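Suporte Brustora – Mobiliário e montagem
Chamado 807
Assunto: frentes de gaveta desalinhadas, folga irregular entre painéis
Produto: módulo baixo Rultier, largura 600 mm, 4 gavetas
Corrediças: Brater
Aberto em: terça-feira, 19 de dezembro de 2023
Prioridade: normal
Estado: em acompanhamento

Descrição do problema

Módulo instalado na cozinha em maio, entre o forno e o canto. A segunda gaveta, contando de cima, raspa na lateral direita nos últimos centímetros do curso. A folga vertical entre a frente e o painel vizinho é maior em cima do que embaixo. O cliente informa que a gaveta guarda panelas e que as demais fecham normalmente. Ele já apertou os parafusos do puxador, sem efeito.

Registro 1 – atendimento

Solicitado ao cliente:
- esvaziar a gaveta e repetir o fechamento;
- medir a folga no topo e na base da frente, dos dois lados;
- informar se o módulo está fixado à parede e se os pés reguláveis tocam o piso.

Resposta do cliente: com a gaveta vazia o atrito diminui, mas não desaparece. Folga do lado direito: 4 mm no topo e quase 2 mm na base. Módulo fixado à parede por duas cantoneiras. O pé traseiro direito gira livre com a mão.

Registro 2 – atendimento

Pé girando livre significa que o canto está sem apoio e o corpo do móvel torce quando a gaveta recebe carga. Corrigir isso antes de mexer nas corrediças. Se a regulagem da frente for feita com o corpo torcido, ela se perde no nivelamento.

Procedimento enviado:
1. Retirar o rodapé.
2. Afrouxar meia volta os parafusos das cantoneiras, sem removê-los.
3. Descer o pé traseiro direito até encostar no piso e dar mais um quarto de volta.
4. Conferir o nível no tampo, nos dois sentidos.
5. Medir as diagonais do vão frontal. A diferença aceitável é de 1 mm.
6. Reapertar as cantoneiras e conferir o nível outra vez.

Registro 3 – cliente

Nivelamento feito. Diagonais dentro da tolerância. A gaveta parou de raspar, mas a frente continua inclinada em relação ao painel ao lado. O cliente pergunta se precisa trocar a corrediça.

Registro 4 – atendimento

Troca não indicada por enquanto. A inclinação restante costuma estar na fixação da frente ao corpo da gaveta. As corrediças Brater desta linha têm dois ajustes independentes: altura, no came lateral, e inclinação, no parafuso do suporte traseiro. A referência da peça é 203, gravada na face interna do suporte.

Sequência:
1. Abrir a gaveta por completo e retirar as tampas plásticas laterais.
2. Soltar um quarto de volta os dois parafusos da frente.
3. Girar o came direito até igualar a altura com a gaveta de cima.
4. Corrigir a inclinação no suporte traseiro, meia volta por vez, fechando a gaveta a cada ajuste para conferir.
5. Reapertar os parafusos da frente com chave manual. Não usar parafusadeira: o inserto espana com facilidade.

Registro 5 – cliente

Came direito ajustado, altura igual à da gaveta de cima. O parafuso do suporte traseiro esquerdo gira em falso. O suporte foi desmontado e a rosca está gasta. As demais peças não apresentam dano.

Registro 6 – atendimento

Suporte esquerdo, referência 203, incluído no pedido de reposição em garantia. Até a chegada da peça, manter a gaveta em uso apenas com carga leve e não forçar o parafuso. O kit de fixação Won, vendido à parte, não serve nesta corrediça: a furação é diferente.

Após a troca, repetir os passos 4 e 5 do registro 4 e enviar novas medidas da folga, no topo e na base, dos dois lados. Medir com a gaveta fechada e carregada. Valor esperado: 3 mm constantes, com variação máxima de 0,5 mm.

Pendências
- Envio do suporte: Brustora.
- Medidas finais: cliente.
- Encerramento do chamado: após recebimento das medidas.
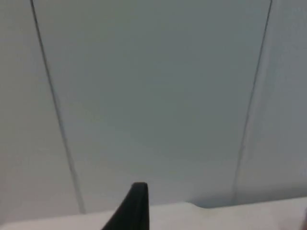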